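# Spotty rinse results on pale plastic kitchenware

**Mircea Gavrilă**

We have a Marnov countertop dishwasher on well water. Hardness tests at 159 ppm. Glassware comes out fine, but plastic items and cutting boards keep a dull film that wipes off with vinegar and returns after the next cycle. Salt reservoir is full, rinse aid is set to 6. Detergent is a powder from Gradness, one level scoop. Is the softener failing, or is this a dosing problem?

---

**Ghiță**

Try tablets. Worked for me.

---

**Rhona Cowie**

If the glasses are clear, the softener is probably working. Hard water scale shows up on glass first.

Plastic holds less heat than glass, so it dries slowly and whatever is in the last rinse stays on the surface. With softened water, a high rinse aid setting can leave its own residue. Drop it from 6 to 3 and run several normal loads before you judge the change. Change one setting at a time.

Also check the following:

- Spray arm holes. Clear them with a toothpick and flush the arm from the center.
- Filter seating. A filter left a quarter turn open sends fine grit back over the load.
- Powder dose. Cut it by a third on half loads.

Old knife marks and scuffs on a board will look gray or dull whatever you do, so don't use the board as your test piece. Use something smooth and light in color, such as the kids' toy pot, on the top rack only.

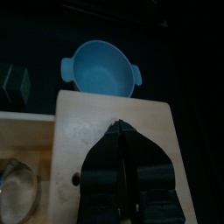
Mircea wrote back that setting 3 cleared most of the film but the lids still dried streaky, and asked whether going down to 2 would hurt the glasses. It may leave a few drops on them. Try 2 for a week, and open the door 28 minutes after the cycle ends. If streaks remain on the lids only, load them at a steeper angle.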